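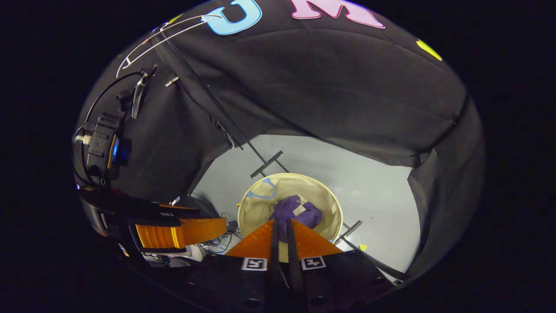
4. Applying a heat transfer to a finished garment

This section covers pressing a printed transfer onto a cotton or cotton-blend T-shirt, hoodie or sweatshirt with the Bavard flat press. For caps and sleeves, see section 7.

4.1 Before you start

Check the care label. Garments with more than 17 percent elastane need the stretch film, part code Robles S, and a lower temperature. Do not press nylon shells or garments with a waterproof coating.

CAUTION: The upper plate stays hot after the press is switched off. Keep hands clear until the display reads COOL.

4.2 Setting the press

1. Switch on at the rear panel and wait for the start-up tone.
2. Hold SET until the temperature flashes. Enter 155 °C for standard film.
3. Press SET again and enter a time of 17 seconds.
4. Turn the pressure knob to 4 for T-shirts. Thick fleece needs a lower setting, normally 3.
5. Wait until the HEAT light goes out.

4.3 Pressing

1. Slide the garment over the lower plate so that only one layer lies between the plates. Seams, zippers and drawcords must hang outside the pad.
2. Close the press for four seconds to drive out moisture, then open it.
3. Place the transfer film side up. On adult sizes, set the top of the design 7 cm below the collar seam. For children's sizes, use the placement chart in Appendix B.
4. Cover with the non-stick sheet and close the press. The timer starts by itself.
5. Open the press at the tone and move the garment to a flat surface.
6. Let the film cool fully before peeling. Pull from one corner, low and slow.
7. If an edge lifts, lay the film back down and press again for seven seconds.

NOTE: Dark polyester can bleed dye into white film. Test one garment from each batch — the stain may not show until the next day.

4.4 Care of the finished garment

Wait 24 hours before the first wash. Wash inside out in cold water and hang to dry. Do not iron directly over the design.

Settings in this section revised 7 December 2025. Earlier tables for the Grarnau press do not apply.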